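# Pour la tasse qu'on lave

J'écris ce texte en français, qui est ma troisième langue, et je demande un peu d'indulgence pour les tournures. Le sujet est petit. Il s'agit des gobelets en papier, de ceux que nous laissons sur les tables partagées, et de ce que cette habitude fait à nous.

Dans la maison de mes parents, à Lema, il y avait deux tasses émaillées pour les visiteurs. Elles étaient ébréchées, on les lavait aussitôt que la visite se levait, et c'était souvent l'enfant le plus proche de la bassine qui les lavait, donc moi. Le visiteur savait qu'un autre allait boire dans sa tasse. Il la reposait à sa place, sur le plateau, et il essuyait parfois le bord avec le pouce. Je n'ai compris ce geste que beaucoup plus tard.

Aujourd'hui je travaille à Burdale, dans un bureau de traduction où nous sommes 31 personnes pour une seule salle commune. En septembre, quand les nouveaux arrivent, la corbeille déborde dès onze heures du matin. Ma collègue Beatrice Massawe a eu la patience de noter, pendant tout ce mois, combien de gobelets finissaient dans notre sac : 323. Elle a écrit le chiffre sur une feuille, elle l'a collé près de l'évier, et la feuille est restée là jusqu'à ce que la vapeur la décolle.

On me répond d'habitude avec l'argument de l'hygiène, ou celui du temps. Je prends les deux au sérieux. Le matin, j'achète moi aussi mon café en chemin, et 40 secondes pour laver une tasse, cela paraît long quand un client attend au téléphone. Mais je remarque que le temps gagné par celui qui boit est souvent pris à celui qui passe après lui. Le gobelet ne demande rien, il ne pèse rien, et pour cette raison on ne se sent pas obligé de le porter les quelques mètres jusqu'à la poubelle.

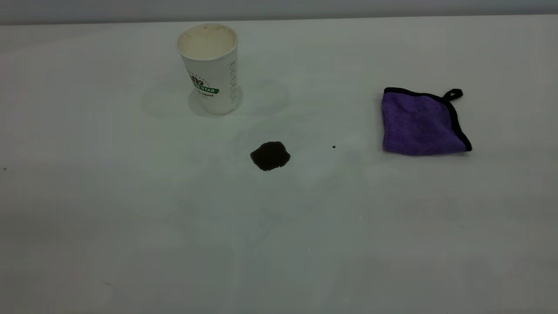

Une table commune garde la politesse de chacun, ou son absence, plus longtemps que nous le croyons. Je pense que c'est pour cela que je suis si sévère avec des choses si petites. Un gobelet debout, avec le dépôt brun qui tapisse encore l'intérieur, et un peu plus loin une petite flaque presque noire sur le plateau clair : il n'y a rien de grave, un chiffon suffit. Seulement, il faut que quelqu'un aille chercher le chiffon. Avec une tasse à soi, on va de toute façon vers l'évier, et l'éponge est là, sous la main. Le geste est déjà commencé.

Je ne propose pas d'interdire. J'ai vu une interdiction pareille dans mon ancien emploi, et les gens cachaient leurs gobelets dans les tiroirs. Je proposerais plutôt un crochet par personne au-dessus de l'évier, une tasse par crochet, et une éponge que l'on change avant qu'elle sente mauvais. Beatrice est d'accord pour les crochets. Pour l'éponge, elle dit que nous allons encore nous disputer.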